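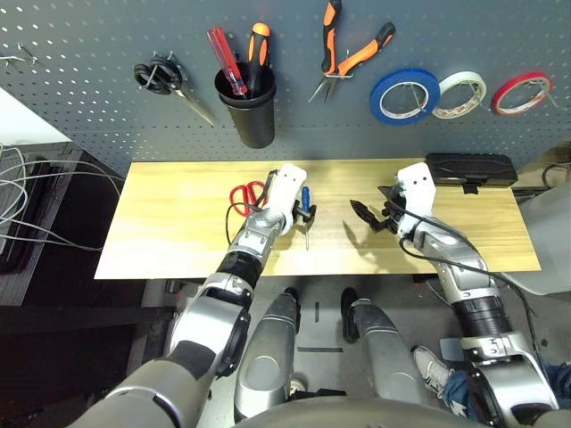

Herman Khoo reckons you can tell how a shed is going by whether the scissors are where they ought to be, and by that measure the Arncombe Tool Library has had a very good winter indeed.

Search this site Go

Print this story | E-mail to a friend

The library, tucked in behind the old Dresside bakery, reopened its workroom on Saturday morning after most of August spent sorting, labelling and (by all reports) drinking a great deal of tea. Pliers, screwdrivers, scissors and rolls of tape now have their places on grey pegboard over the bench, and borrowers who used to rummage through biscuit tins for the right screwdriver are delighted, if a little disoriented.

Members can take home up to 11 items at a time for a fortnight, and the yearly fee stays at $50, or nothing at all for anyone who gives a few mornings to the repair table. Some 1000 loans went out last financial year, mostly garden gear and drills, although the tile cutter had a waiting list right through autumn and the Kirnetti Street playgroup seemed to have the good staple gun every second week.

Khoo would love to see more small hand tools come in, particularly pliers and anything suited to fiddly work on toys, lamps and spectacles. Rusty is fine, he said, as long as the handles are sound, and please, no more hammers for the time being, as there are 59 of them already.

The workroom opens Wednesday evenings and Saturday mornings. Donations can be left at the Tian Hardware counter during shop hours.

14 shares | 6 comments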